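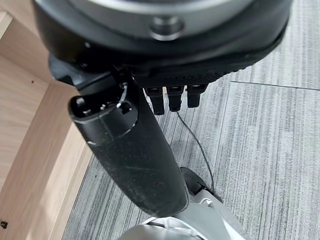
4.2 Low cabinets and what is in them

The low two-door cabinet is the most common piece of storage at both sites. Every one of the 17 rooms has at least one, most often near a desk. We logged 771 compartments in total, a compartment being the space between two shelves, or between a shelf and the top or bottom panel. Of these 364 held nothing. Not a folder, not a cable, not an old mug. Just under half, and this in buildings where the most frequent complaint on the form was lack of storage.

So the obvious question is where the stuff goes. On the desks, mainly. Headsets, chargers, mice, cables nobody wants to untangle, paper in small piles. Desk surfaces were scored separately (Section 4.3) and the two scores barely move together. A room with full cabinets is not a room with clear desks. We expected that it would be and had half written the section that way.

Folders first. They were the original reason for the cabinets, going by the Grandummont purchase notes, which give shelf spacing in terms of a standing folder and nothing else. Standing folders are now rare. Where we found one or two in a compartment they were usually lying flat. A row of folders holds itself up, a single one tips over, and after a while people stop standing it back. Flat folders take up more shelf and also hide their spine labels depending on which way they are put in. We coded flat and standing seperately after the first three rooms; those rooms were then revisited.

Second, the lower section. Shelf above, open space below, and the space below is the one that stays empty. Reaching it means bending or kneeling, on carpet tile in every room at Grandummont. Figure 3 is a typical case as far as contents go: something on the shelf, nothing under it. Doors are the same veneer as the body, slim vertical handle, right door open.

Figure 3. Low cabinet, light oak veneer, left door closed. Dark blue folder lying on the shelf, lower section empty.
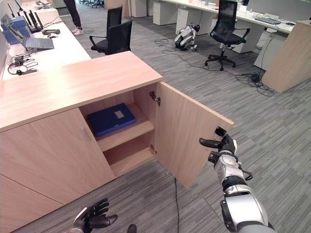
One occupant at Unska told us that the cabinets would get used if the doors came off, and that she had asked for this twice. She kept her own one open all day and was told to close it when visitors came through. Another said the opposite, doors were the only good part, you could put things in and stop looking at them. Both had empty lower sections.

We did not test removing doors. Worth doing. What we did note is door swing. With the door fully open the cabinet needs clear floor in front, and in the tighter rooms a chair or a bin was standing in that area. These cabinets were opened less, by the occupants' own account, and what was in them was older. Dates on folder labels were used for this where there was a date. Many labels had none, or only a project name, so treat the age figures in Table 5 with some care.
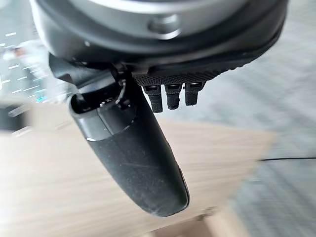 Cable routing turned out to matter more than the coding sheet allowed for. Cabinets have no opening in the back panel, neither the Puneo units nor the older ones, so anything that has to stay plugged in stays out on the desk. Docking stations, routers, chargers. People said they would put a router in a cabinet if a cable could get to it. A few had tried leaving the door ajar with the cable through the gap. Doesn't last, somebody shuts the door.

Shelf position next. All shelves can be moved, on pins, and almost none had been. In most units we could find only the holes the shelf was sitting in showing any wear. Occupants mostly did not know that the shelves moved. Two rooms had lost the pins altogether, probably when Norðdahl relocated the furniture in February, and the shelves were lying on the cabinet floor. These were counted as one compartment each.

Last, the tops. A low cabinet has a thick flat top at a handy height and it gets treated as a spare desk, except where it stands at an angle to the desk or too far from a chair. Then it tends to stay clear. Tops were not counted as compartments. They probaly should be in a repeat of the survey, with their own code, as they do more work than the insides in several rooms. See Section 4.3 for surfaces and Appendix B for the full coding sheet.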